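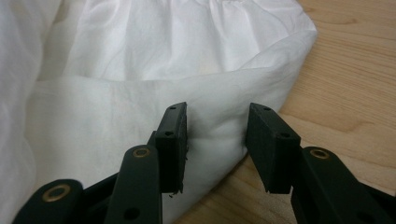 According to Iida Oksanen, a gather is the oldest way of making a flat piece of cloth fit a shape that is not flat, and most of the others, including darts and tucks, came out of it. Not every writer on sewing agrees about the order, but gathering is found in the clothing of many places and periods, and it needs no tool beyond a needle and thread.

Gathering is a sewing technique in which a long edge of fabric is drawn up along one or more lines of stitching so that it becomes shorter. The extra cloth forms small, soft folds. It is used at waistlines, cuffs, yokes and sleeve heads, and in household goods such as curtains, bed skirts and pillow covers.

Terms

Gathers are irregular and are not pressed flat. Pleats are measured folds, usually pressed or stitched in place. In everyday speech the two words are often mixed, and very fine pleats may be called gathers and the other way around. Shirring is gathering held by several parallel rows of stitching, often with elastic thread. A ruffle is a strip of cloth gathered along one edge, or sometimes down the middle. Smocking begins with rows of even gathers, which are then held with decorative stitches on the right side of the cloth.

Fullness

The amount of cloth drawn into a gather is called its fullness, and is given as a ratio. A ratio of two to one means that the flat edge is twice as long as the finished seam. Light cloth can take a ratio of three to one or more. Heavy cloth becomes bulky at the seam and is often kept to one and a half to one.

The flat length is found by multiplying the finished length by the ratio. A finished edge of 36 inches at two to one needs 72 inches of cloth, before seam allowances. Where the cloth is too narrow, several widths are joined first, and the joins are placed where the folds will hide them.

Method

In the usual hand method, two rows of running stitch are worked inside the seam allowance, one close to the seam line and one nearer the raw edge. The threads are fastened at one end and pulled from the other. The fullness is then spread evenly and the edge is pinned to the shorter piece. Both edges are marked in quarters beforehand, so that the marks can be matched.

By machine, the same rows are sewn with a long stitch and a loosened upper tension, and the bobbin threads are pulled. A long edge is divided into sections, as a single thread may break under the strain. Another method is to sew a wide zigzag over a cord without catching it, and then draw up the cord. This is common for heavy cloth and long curtains.

Cartridge pleating, despite its name, is closely related. Rows of even stitches are laid one directly under another, so that the cloth draws up into regular tubes. The tubes are sewn to a band at the top of each fold. It allows a great deal of cloth to be set into a small waist, and was used for full skirts and academic gowns.

Choice of cloth

Lawn, voile, muslin and other light plain weaves gather well. Stiff cloth stands away from the seam, while soft cloth falls close to it. The direction of the weave also matters — most cloth hangs better when the folds run along the lengthwise grain. Knits can be gathered, but they are easily stretched while the threads are being pulled, and clear elastic is often used in place of thread.

Care

Gathered seams hold water longer than flat cloth and dry more slowly. In ironing, the point of the iron is worked up into the folds from the loose side and stopped short of the stitching. Pressing across the seam flattens the folds and leaves creases that are hard to remove. Curtains are often steamed after they are hung.

See also: Dart (sewing), Godet, Pin tuck, Ruffle, Yoke

Comments (3)

Elli Tikkanen
7 Jun 2022
Please add a line about pulling both threads at once. I pulled one at a time for years and always got a lumpy edge on one side.

Khaemba
The cord method works for crib skirts too. I use fishing line and a zigzag foot.

Jeltum
Is the ratio measured before or after the side hems? I lost a good few inches on a pair of kitchen curtains and had to add a strip.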